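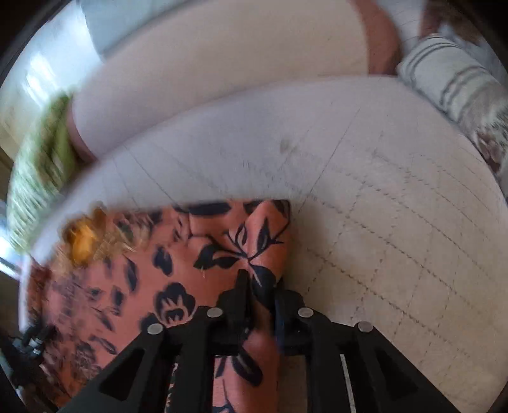
Coral cloth with the black flower print, on the white quilting

To: Clandstead sewing and mending list
Date: 2026-09-25
Subject: Re: Coral print for a cushion cover?

Hello all,

> I still have over 3 yards of the coral fabric from Rewi, the one with
> black flowers and leaves. It creases when you only look at it. Is it
> good enough for a seat cushion, or should I keep it for curtains? And
> do I wash it first?

I have the same print and I am now trying it for a cushion cover, so I can answer a part of this. The big flower has layered petals and I wanted it in the middle of the cushion, but then the pointed leaves go into the seam. Please lay your piece on the seat before you cut. On the table it looked very different to me.

About the creases, you are right. Mine folds as soon as it is gathered. I iron on the wrong side, with a damp towel between. The stitched squares of a quilted seat can also show through a thin cotton, so I will put a lining under it. My lining is the plain one from Berimer, 60 inches wide.

Yes, wash it first. My test square was 20 inches before the wash and 19 after it, and the black color did not run.

One question from me also: does somebody in Resville have a zipper foot to lend until November? I can come and take it.

Greetings from Clandstead, and thank you for the pattern sheet.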